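Swapping ready-made party bags for one homemade thing each - who's done it?

Started by glueandglitter

glueandglitter
July 20, 2018
Hello all! My youngest turns seven in a few weeks and I've decided that this is the year we don't do party bags. I mean the usual ones, with the whistle and the bouncy ball and the slab of cake stuck to the napkin. I want to send every child home with one homemade thing that they might still have at Christmas.

There are 21 children coming (whole class bar a few who are on holiday, plus cousins) so whatever it is has to be quick to make in a batch. My ideas so far:

Felt bookmarks with a face on the top corner
Little jars of play dough in different colours
Crayons melted down in a star mould
Seed paper cut into hearts

I'm leaning towards the crayons, as we have a shoebox of broken ones that's been following us from house to house. Has anyone made them in quantity? And is it mean not to give sweets as well? I'm so excited about this, I've been up since six drawing labels.

tealcosy
Ooh, do the crayons! I made them for a Brownies fair and they were the first thing to go. Peel all the paper off first, though, and soak the stubborn ones in warm water with a drop of washing-up liquid, then dry them properly. I used a silicone mould on a baking tray, oven on low, and took them out as soon as they went liquid. If you leave them in the wax and the colour start to separate and you get a pale greasy layer on top.

Two or three shades of the same colour looks gorgeous. Blue with green and a bit of white is like a little planet!

Marmaladehen
Not mean at all about the sweets, but I'd be ready for some long faces. Seven-year-olds do count on them. We did homemade bookmarks one year and a boy handed his back to me at the door and said "no thank you, I've got one".

glueandglitter
Oh the poor bookmark! That's felt faces off the list then.

tealcosy, how many crayons go into one star, do you think? And did you use good ones or cheap ones?

tealcosy
Depends on the mould, but mine took three or four ordinary crayons broken up small. Pile them higher than the edge, they sink a lot. Cheap ones are fine but don't mix cheap and good in the same star. The cheap ones are harder and you get scratchy bits that don't draw.

Kayode Usman
I'm going to be the awkward one here, sorry. I've done ten years of children's parties between my three and I think a homemade favour is more for the parents than for the children. You spend four evenings on it, the other mums and dads say "oh isn't that lovely", and the child would have been just as pleased with a balloon. I'm not saying don't do it. I love making things, I've got a whole cupboard of it. But I'd make it for the joy of it and not expect the children to notice.

Marmaladehen
I half agree with Kayode. Though mine did notice when it was something they'd watched being made.

glueandglitter
Kayode, I don't think you're being awkward! I do enjoy the making, I admit it. But I think they notice more than we give them credit for. My eldest still has a pebble with a ladybird painted on it from a party in reception. It lives on her windowsill and she gets cross if it's moved.

pinkingshears_jo
Yes to pebbles! Much easier than crayons and no hot oven. We did pebble monsters with stick-on eyes and they were a huge hit. Wash the stones, one coat of white so the colours come up bright, then acrylic paint, then varnish. You can do the base coat on the whole lot in one go on a sheet of newspaper.

One warning, the eyes fall off if you varnish first and stick second. Stick first!

Kayode Usman
Pebbles I'll allow. My middle one would have kept a monster pebble. I'd still pop a lolly in with it.

oldbuttontin
Can I stick up for the play dough? I make it in a saucepan and one batch fills five or six of the small jars. Two cups of plain flour, one of salt, two tablespoons of cream of tartar, two of oil, two cups of water and food colouring. Stir it over a low heat until it comes away from the sides in a lump, tip it out, leave it until you can handle it and knead until smooth. It keeps for months with the lid on. A drop of peppermint essence in the green is heaven.

Marmaladehen
It's lovely stuff but please tell the parents it's full of salt, some of them have dogs. Our neighbour's spaniel had to go to the vet after eating salt dough in April and it was quite frightening.

oldbuttontin
Good point, I should have put that. I write "very salty, keep away from pets" on the lid.

glueandglitter
Right, I'm writing that down. You're all brilliant. I've just found out that one of the cousins is only two so I'll do her something separate, she'd eat a crayon AND the eyes off a monster.

What would you do for packaging? I don't want plastic bags if I can help it. I've seen some little cotton drawstring ones from Diton but by the time you've added the postage it's a silly amount for something that gets dropped in the car.

pinkingshears_jo
Brown paper bags, the small flat kind. Fold the top over twice, punch two holes and thread a bit of wool through. I bought a box of 2,000 for a craft stall and I'll be handing them down to my grandchildren. If you're anywhere near me I'll give you a wodge!

tealcosy
Or old maps! Or sheet music, or wallpaper samples. Fold a sheet into an envelope and stick it with a glue stick. I've done it with the pages of a falling-apart atlas and each child got a different country. They all compared them on the way out.

Kayode Usman
Now that is a good idea, and I say that as the grump of the thread. Where do you get wallpaper samples these days? The shop in our town used to let you take the old books away, but it's closed.

tealcosy
I asked at a decorating place called Flekico and they had a stack of last year's pattern books behind the counter. Don't ask on a busy morning, they were a bit short with me the first time! Charity shops are good for atlases.

oldbuttontin
I'm not sure about glue stick for heavy wallpaper, mine all popped open overnight. The vinyl sort won't hold at all. Double-sided tape every time, or run it through the sewing machine with a long stitch, which looks very smart in a bright thread.
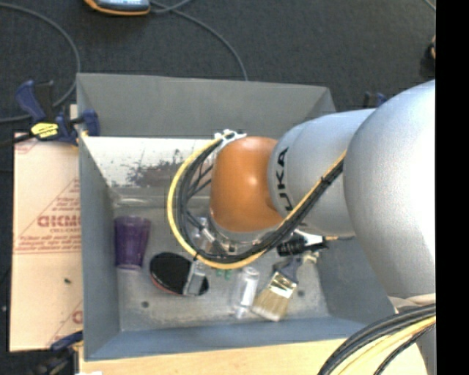 tealcosy
Fair enough on the vinyl, I only used the plain paper pages. I love the stitched edge idea! Do you use an old needle for it? I'm told paper blunts them.

oldbuttontin
It does. I keep one old needle for paper and wrap a bit of red cotton round the top so I don't put it back in for sewing clothes.

glueandglitter
A little update for you. I did a trial run last night with the crayons. First tray was too hot and I got the greasy layer tealcosy warned me about (should have listened!). Second tray came out beautifully, really bright and swirly, and they popped out of the mould after half an hour in the freezer. My daughter lined them up on the table and has already named them. The purple one is called Abubakar, after the boy she sits next to, and apparently it can't be given to anyone else.

So it's crayon stars for the big ones, in map envelopes. And I gave in, Kayode, there will be one lolly each.

Kayode Usman
Ha! I'll take that as a win. Well done on the stars. Are you doing names on the envelopes?

glueandglitter
Yes, with the alphabet stamps, unless my patience goes. Some very long names in that class!

Marmaladehen
Do two or three spares with no name on. There's always a brother or sister at the door looking hopeful.

pinkingshears_jo
Seconding spares. Also, if you want them to use the crayons straight away, tuck in a folded sheet of plain paper. When I did a drawing table at a party I went through 374 sheets of scrap paper that my husband had brought home from work, I know because he'd counted them out to see if it was worth carrying. They drew for the whole of tea.

oldbuttontin
That's a lovely thought. You could fold it into a tiny book! One sheet of A4, fold in half three times, open out, cut along the middle and push it together. Eight little pages, no staples.

Kayode Usman
Here we go, four evenings has become six.

oldbuttontin
It takes a minute per book, you old misery!

Kayode Usman
A minute for you. I tried one just now and I've made a hat.

glueandglitter
I'm crying laughing. I did manage the book though, on my third go. The trick is to only cut to the halfway fold and I kept going right to the end. Roughly two minutes each at my speed, so I'll do them in front of the telly.

robinredvest
Hi, I've been reading along as we've got a party coming up too. Does anybody know if the star moulds by Tevomden are any good? There's a cheap set in our market and the stars look a bit thin at the points.

tealcosy
Haven't tried those, but I'd be wary of thin points. They snap off as you push them out, and small hands snap them anyway. A chunky shape is better, hearts or plain rounds or even a mini muffin tray.

robinredvest
Thanks, I'll get the muffin tray then. We've got heaps of broken crayons as well, mostly brown for some reason.

Marmaladehen
Brown and orange with a bit of yellow, call them tiger crayons. They'll fight over them.

robinredvest
Tiger crayons!!! Sold. I'm off to peel.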